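Clallero to Show Rope Handling by Robot at Dralldale Open Day

DRALLDALE – October 2025 – Clallero will open its robotics workshop in Dralldale to visitors in November for a day of demonstrations on the handling of soft and flexible materials. Admission is free. Places are limited to 141 and must be booked in advance.

The main demonstration is Surkero, the company's control software for robotic arms that work with rope, cord and cable. Development has been carried out at the Dralldale workshop with Balaskas, a maker of cordage for boats and small freight. Balaskas supplied the rope stock and set the tasks on which the software is measured.

Rigid parts keep their shape when a robot picks them up. Rope does not. It sags, twists and unlays at the cut end, and its position after a grasp depends on how it was lying before. Surkero estimates the path of the rope along the work surface, selects a grasp point and updates the estimate while the arm is moving. No fixture is used to hold the free length.

The open day will cover three tasks:

Picking up a rope by its end from a table.
Laying a length of rope along a marked curve.
Passing a rope from one gripper to another.

The first task will run throughout the day. The other two will run on the hour, with each session lasting 20 minutes including questions. Visitors may ask for the rope to be put down in a different position between attempts. Failed grasps will be left to run until the software recovers or the operator stops the arm, and the result of every attempt will be shown on a screen next to the bench.

In the most recent internal test series, Clallero logged 437 attempts at the first task, using rope with both whipped and frayed ends. Frayed ends remain the harder case, as the strands spread under the gripper fingers and the point of contact is difficult to predict. Results by rope type and end condition will be available in print at the open day.

The work is done on ordinary benches, with the arm mounted overhead so that the rope can lie along the table below it. 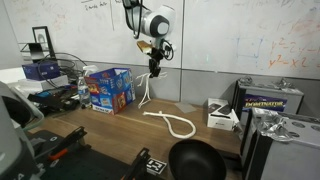 Balaskas said it would judge the system on worn and dirty rope as well as new stock, and that it wanted to see the handover task run at a higher speed before considering a trial on its own packing line. A date for such a trial has not been set.

Technical staff will be present at each bench. A short talk on grasp planning will be given in the morning and repeated in the afternoon – the content is the same, and visitors need attend only one. Children under 12 must be accompanied by an adult. Bags are to be left at the front desk.

Booking is through the Clallero website. Press wishing to film should state this when booking, as filming is restricted to the first session of the day.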